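Plundanano

Plundanano is a method for training a robot arm to load and unload a workholding fixture using only simulated practice. It was developed at the Jendley robotics laboratory and first described in a technical report released in May. The method deals with a narrow problem in machine tending: a part sits in a clamp moved by an air cylinder, and the arm must reach in, take hold of the part and move it without striking the hardware nearby.

Background

Fixtures of this kind are hard for learned controllers. Rods, tube fittings and raised edges leave little room for the fingers, and a small error in the approach can block the grasp. Earlier work at the laboratory used a fixed path written by hand for each fixture. The paths worked well until the fixture was moved, after which they had to be written again.

Method

Training takes place in a rendered copy of the work cell. The controller receives two views, one from a camera near the gripper and one from a camera that looks over the table. The close view shows how the fingers stand in relation to the clamp, rod and fittings. It loses sight of the bin and much of the table during the approach, and the wide view is used to keep track of them.
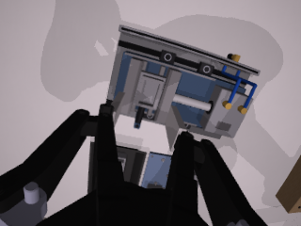
Why does the method use two views instead of one?
The close view is needed for lining up the fingers, and the wide view is needed for finding the part and the place where it should be set down.

Each training run changes the position of the fixture, the lighting and the color of the floor and walls. The shape of the fixture is kept the same. A run ends when the part is released or when the gripper touches anything other than the part with more than a set force. The authors trained the controller on 325 recorded demonstrations and then let it practice without them.

The clamp is treated as a separate device with its own state. The controller can ask for it to open or close but can't move the arm in the same step. This rule, called the Finderura rule in the report, slows each cycle slightly. Leaving it out led to parts being pulled while still held.
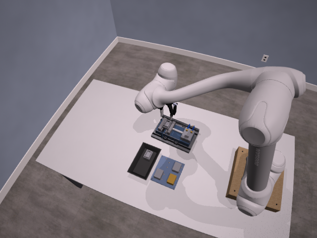
Simulated work cell with the arm at the fixture; a bin and a blue board are on the table.

Results

The report gives results for 138 simulated test runs with fixture positions not used in training. The controller completed all but 12 of them. Most of the failures came from a finger meeting the end block during the approach. Removing the wide view made placement in the bin much less reliable but had little effect on the grasp.

Limits

The method has been tested on one fixture shape. Air pressure and hose movement are not modeled, and the tubes are treated as rigid. A later comparison using the Van Dijk contact model found similar grasp results but longer training times.

See also
Machine tending
Sim-to-real transfer
Workholding

This page was last edited on 26 August 2024.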